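Print this article | E-mail to a friend

The Second Garden
July
By Solange Millet

I was on my knees in the pea bed yesterday evening, pulling out vines that had turned to straw, when Tài Lại leaned over the fence and asked if I was giving up for the year. In July! I told him I was only getting started, and he gave me the look people give you when you say you enjoy flying with small children.

But it's true, and I want to talk you into it too. Most of us in Drornum garden as if there were one big day in May when everything goes in, and after that it's just watering and hoping. Then the peas quit, the lettuce bolts, the spinach goes to seed in a single hot week, and we leave those spots to the weeds until we clear it all out after frost. That's half a garden sitting idle for the best growing weather we get. I did it that way for years. I'd look out at a bare patch where the radishes used to be and think, oh well, next spring.

We sit at nearly 3900 feet here, so I know what you're going to say about frost. Yes, it comes early. My tomatoes have been blackened while people down the valley were still making salsa. The thing is that a fall garden isn't tomatoes. It's kale and turnips and beets and carrots and those lovely crinkly spinaches, and most of them don't mind a cold night. The kale gets sweeter after one. I've brushed snow off a row of carrots and dug supper out from under it, and I felt very smug about that for the rest of the week.

So, the arithmetic. Take your usual first frost, turn over the seed packet and find the days to maturity, and count backward. Then add a couple of weeks, as the days get shorter and everything slows down in September. If your beets say 60 days, give them 75 and be happy if they're early. For most of us up here that means carrots and beets go in the ground right about now, turnips a bit after, and spinach when the nights start to cool off. Lettuce you can sow in little batches the whole way through, if you can find it some shade.

Now, where does it all go? My whole plot is 630 square feet, counting the corner where the rhubarb lives and will not be moved, and the tomatoes and squash are still sprawled over most of it.

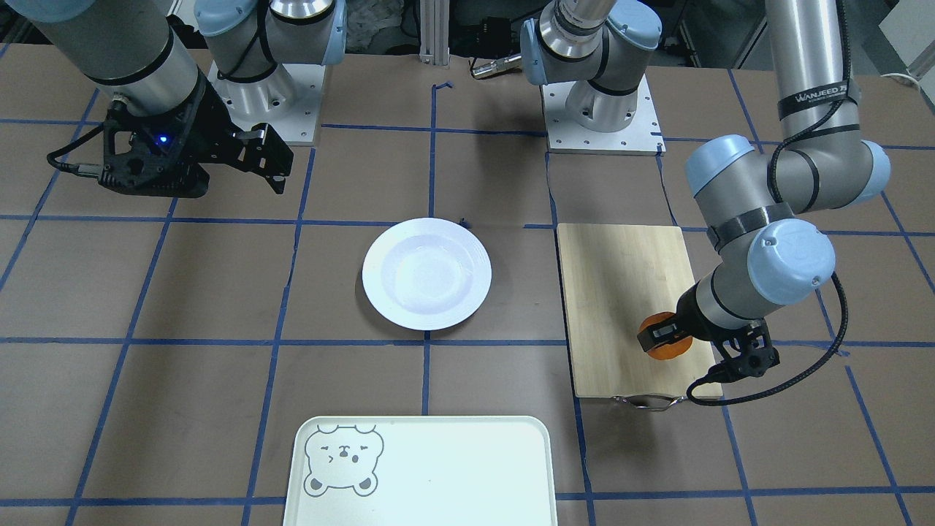 My spring map is never any use by midsummer. The squash has ignored it, the dill has seeded itself into the path, and I can't remember which end of the onion row I've been stealing from. I used to draw a new one on graph paper and lose it inside a day. These days I work at full size, or close to it, with brown paper spread over the table and strips of blue tape marking it off into squares, same as in the photo, and I let one square stand for one foot of bed. You can put a seed packet right down on its square and leave it there while you go make coffee and change your mind. Tape pulls up again, too, so when I decide the turnips ought to be next to the beets I'm not erasing anything. I do write on the paper, in pencil, mostly things like "NOT MORE ZUCCHINI."

When you've got your squares worked out, go and get the beds ready, and please don't skip this bit just because it's hot. The spring crops have eaten. Pull the old plants (peas I snip off at the soil and leave the roots), fork in some compost, rake it level and soak it. I mean really soak it, the evening before you sow. Summer soil can look damp on top and be dust an inch down.

Getting seed to sprout in July is the hardest part, and carrots are the worst of the lot. They want to be kept wet for two weeks or so, and one dry afternoon can finish them. My trick, which I got from my aunt, is to water the row, sow, and then lay an old board right on top. Peek under it every morning from the fifth day. The minute you see green threads, off comes the board. If you forget, you'll have pale sad little carrots bent over sideways, and I have done that more than once.

Lettuce just plain won't come up if the soil is too warm. I start mine in a tray on the north step and move the seedlings out when they've got four leaves. An old bedsheet over some hoops makes good enough shade.

Please don't buy too much seed! I say this as someone who found 30 half-used packets in a cookie tin last week. A packet of carrots can have 1000 seeds in it and you are not going to eat 1000 carrots. Split one with a neighbor. The rack at the hardware store on Fitzsimmons Road is usually picked over by now, but I saw beets and turnips there, and a kale called Westar that I haven't grown before and had to bring home. I'll let you know. If you want Fovusetti beans, it's too late for those, sorry. They sulk below 50 degrees and I've never had a pod off a summer sowing.

Keep some old blankets handy from September on — the first frost is often followed by two or three mild weeks, and if you can get the lettuce past that one night you'll be eating it a good while longer. Take the blankets off in the morning. I left one on all day once and cooked a whole bed of arugula.

Tài came back over this morning, by the way. He has a bare strip where his garlic was and wondered what he might do with it. I gave him half my beet seed and told him to go soak the ground. If you've got a bare strip of your own and some turnip seed to trade, I'm out back most evenings after seven, and I'm especially short of the purple-topped kind.

Print this article | E-mail to a friend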